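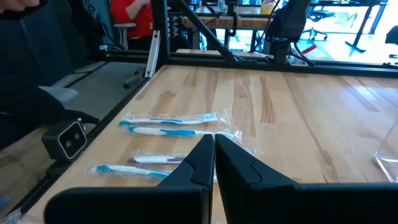 Print this page
E-mail this page

Figure 3. Wrist camera view at the packing station, wrapped toothbrush task.

3.2 Task and student protocol

The second task was set for the Rikotden project groups at Etthorpe after the rigid block exercise had been completed. Each group of two students wrote its own grasp routine and was allowed 10 practice trials before the assessed run. The objects were toothbrushes sealed singly in clear plastic, a wrapping chosen by Voyle and Tang as it hides the outline of the handle from a depth sensor. In Figure 3 four of them lie to the left of the fingers, and two are partly hidden by the left finger at this wrist pose. Groups that relied on the wrist view alone therefore had to plan an approach with part of the target out of sight. The small two-lens camera on the frame at the left of the table looks across the work area, and its use was left to the students.

A trial was scored as a success if a single packet was lifted clear of the table and held until the arm reached the drop position. Lifting two packets together was scored as a failure. Over the term 305 assessed trials were logged, and the first 100 were scored separately by Gallagher and Yip to check agreement. Trials stopped by the operator were kept in the log but are left out of Table 2.

Print | E-mail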